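Tedamano Support
Ticket 3630: Hand-held grippers, film packets slipping out of the jaws
Opened by: Thảo Bạch
Assigned to: Leilani Fitzsimmons
Opened: January 17, 2020
Status: Open, waiting on customer

Thảo Bạch wrote:

Hello Leilani, and thank you again for being so patient with me on the phone. I promised I'd put it all in writing, so do get yourself a cup of tea first.

We're trying out your hand-held grippers for packing a divided plastic tray with snack packets, and we'd like to settle on one type of pad before we order the rest. The Gilby pads are the green foam-faced ones and the Ông pads are the plain black blocks. Both run through the Zistell controller, with the width reading logged on each hand. My trouble is with the Gilby set. On cardboard it's lovely, I have no complaints at all, but on shiny film it takes hold, I start to lift, and somewhere over the table the packet slides back out. The worst of the lot is the sausage packet in the clear orange wrapper, I suppose because the film is so slick and there's not much slack in it to pinch. The foam is also fraying at the edges, which I only noticed once I started looking for something to blame.
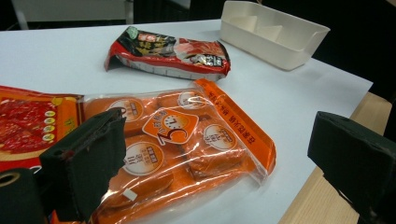

Can the foam be replaced without sending the whole finger back?

Foam faces are sold as spares and peel off the finger once it has been warmed gently. Clean the old glue away completely before pressing on the new one, then leave it overnight.

Leilani Fitzsimmons wrote:

Hello Thảo, what a nice thorough ticket, I wish they all came in like this! I did have my tea.

Frayed foam will certainly make things worse, as the loose fibres lift the face away from the film. I'd also like to rule out the width reading. If the Zistell unit thinks the jaws are shut before they are, your log will look perfectly fine and you'll be none the wiser. Could you work through these when you've a moment, and write down what you get, even if it seems dull?

Step 1. With the jaws fully open and nothing between them, note the raw reading. It should sit at 600.

Step 2. Close the jaws on nothing at all and note it again. Anything above 175 means the zero has drifted, and you can reset it from the Zistell menu under Jaws, Set closed.

Step 3. Swap to the Ông pads and check the screws along the top of each block. Nip them up evenly, a little on one and then a little on the next. Then close on something thin and awkward, a torn bit of wrapper will do very well, and give it a tug with your other hand.
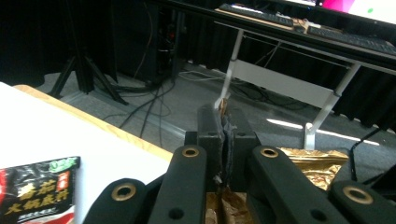 Step 4. Go back to the Gilby pads, and repeat the tug with the same piece of wrapper. If the reading is the same with both but only the foam lets go, it's the foam and we can stop worrying about the controller.

Step 5. Try the film packets by a crimped end instead of across the middle. I know this sounds like I'm telling you how to pick up a bag of snacks, and I do apologise, but it makes a surprising difference.

Thảo Bạch wrote:

Right, all done, and I've enjoyed myself more than I probably should have. Open reading was 600 on both hands. Closed was fine on the left, but the right came back at 330, so you were quite right to be suspicious! I reset it and it has stayed put ever since. With the Ông pads I could tug the torn strip quite hard and it held. With the Gilby pads the same strip crept out, slowly, every single time.

I also had a go with both hands together, since that's how we'll be working in the end. My left hand felt clumsy over the red packets to begin with and the cable kept finding its way under my wrist, but the tray side went nicely.
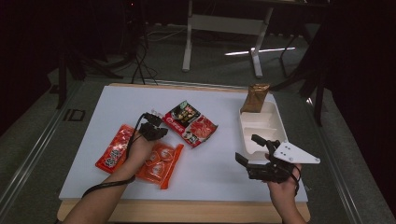

Do both grippers need the same pads fitted?

Mixed pads are fine, provided each hand is zeroed with its own pads on. Keep a note of which hand has which, as the Zistell log doesn't record it.

Leilani Fitzsimmons wrote:

Well, a right hand closing at 330 explains a good part of it, and the tired foam explains the rest. I'm posting you fresh Gilby faces at no charge, and I'd stay on the Ông pads for anything in film until they arrive. For the cable, run it along the back of your forearm with a soft strap just below the elbow, and leave enough slack that you can turn your wrist all the way over.

Once the new faces are on, would you repeat steps 2 and 4 and send me the readings for both hands? I'll keep the ticket open until then.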